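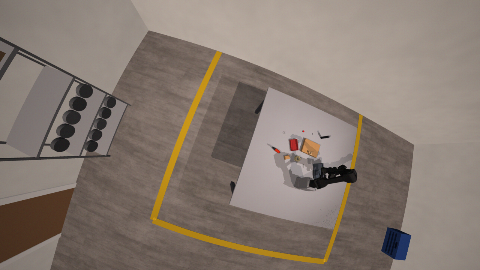
Flindance Workcell, student license: review

Posted 2024-07-29 | 14 shares | 3 comments

Our college robotics club ran the Flindance simulator for two terms of pick-and-place practice before the Dokthorpe qualifier. The package has one arm, one bench cell and a parts library of 72 objects, from boxes and hand tools down to small fasteners.

Setup is quick. The default cell loads with table, rack and yellow floor marking in place, and every item on the bench can be moved or swapped from a plain text file. Shadows are soft and helped us judge gripper height from an overhead view.

Contact handling is mixed. Boxes behave well. Small round parts creep when the time step is coarse, and a screwdriver picked near the end of its shaft will spin in the jaws. Halving the step cured most of this, at the cost of speed. We logged 3,448 grasp attempts – nearly 1,000 of them were thrown out before we found the setting.

The manual is thin on collision groups. Scoring export works and matches the Dokthorpe format.

Recommended for clubs with a decent graphics card. Fliltosex is cheaper but has no scoring.

Comments (3)

gantry_left: Does the creep show up with the Corrigan gripper model too?

pwm40: Yes, less of it. Raise the pad friction first.

tess_k: Still no undo in the layout editor?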